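Forty Shirts and a Man Who Says He Owns Six

03/05/2019

My uncle-in-law Arlindo Dantas believes he owns six T-shirts. He has believed this since the nineties. I spent most of February helping him move out of the house he had lived in for 27 years, and I can report a different number.
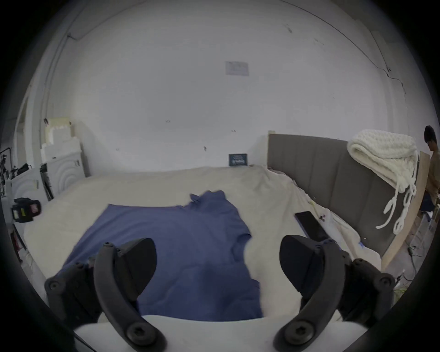

The inventory

The deal was that I would do the bedroom and the hall closet, my wife Simone would do the kitchen, and Arlindo would do the garage, meaning he would stand in the garage. I had pictured an afternoon. I am bad at picturing afternoons.

There were 40 T-shirts. I counted because Arlindo asked me to prove it, and then he disputed the method. He held that undershirts should not be included (fine), that anything with paint on it was a rag (debatable), and that shirts from events were "documents." Once you let a man classify his laundry as an archive you have lost the argument and possibly the weekend.

The documents included:

A shirt from a 10K he did not run. He drove somebody to it.

Three shirts from Kimia, the paint supplier where he worked the counter until they moved the counter to another state.

A shirt from the going-out-of-business sale of a restaurant called Marar, where he had eaten once and disliked the fish.

Several blue ones he described as "the blue one."

The system

I had a system. Everybody who has watched television in the past few months has a system. Mine came from my coworker Heidrun Bachmann, who moved four times in six years and has strong feelings about tape. Her rule is that you lay each thing out flat, look at it, and decide within ten seconds. If you haven't decided, it goes.

Ten seconds is plenty of time for Heidrun. For Arlindo it is about enough to say "Now, this one." Every shirt had a preamble. The preambles had people in them, and the people had brothers, and one of the brothers had sold him a car with no reverse gear, which he kept for two years by parking strategically. By the time we got back to the shirt neither of us knew whether we were keeping it.

So I changed the rule. He could tell the story or keep the shirt. I was proud of this for as long as it took him to start telling short stories.

A word about folding

I don't fold well. I was taught by my mother, who folds in thirds, and retrained by Simone, who folds in half and then rolls, and the result is a technique that borrows from both and pleases neither. A T-shirt I have folded looks like it was interrupted. Simone found a stack of my work on the dresser and redid it without a word, the way you'd straighten a picture in a hotel.

I have read that you should fold clothes so they stand up on their own in the drawer. I got one to stand. It leaned on the next one, and then I had two lying down and a theory about thin cotton. I'd like to see this done with a shirt that has been through the wash since the Clinton administration.

What it cost

The movers charged us $142 extra for boxes over the estimate. The young man in charge, Benjie Manalo, was very decent about it and showed me on his clipboard where it said so. I asked what was in the overage, expecting books. It was clothes and jars. We'll get to the jars another time. Simone is still not ready.

For $142 you could buy a lot of T-shirts. I said this out loud, in front of Arlindo, and he looked interested, and I had to walk it back.

The donation run

We took two bags to the thrift store on the corner by the Lerno car wash. Two bags, after all that. The woman at the back door, Érica Pimentel according to her badge, opened the first one, lifted out the 10K shirt, and asked Arlindo how the race went.

"Hot," he said.

He then told her about the traffic, and the friend he'd driven, and the friend's knee, and she listened to the whole thing with her hand on the bag. I stood there holding the second one. When he was done she asked if he was sure he wanted to give it away, and of course he wasn't, and it came home with us on his lap.

I have thought about that a fair amount. I had been treating the shirts as the problem and the talking as the thing slowing us down. He is 74 and moving from a house to a one-bedroom, and for three weeks I kept glancing at my phone while he told me who everybody was. I did eventually put the phone in a kitchen drawer. Then Simone packed the kitchen drawer, so I was without it until the other end, and I heard the rest of the story about the car. The brother's name was Isach. He did get reverse fixed, the week after Arlindo sold it.

Where things stand

The new place has one closet with a bar and a shelf. Arlindo has hung his good jacket on the bar and put the shirts on the shelf in one pile, unfolded, the documents at the bottom. He says he can find anything in there. I have seen him look for a shirt, and what he does is take the top one.

He called last night to say he was down to six. I asked where the others were, and he said those were in storage. He doesn't have storage. We have a garage, though, and I noticed this morning that there's a box in it I didn't pack.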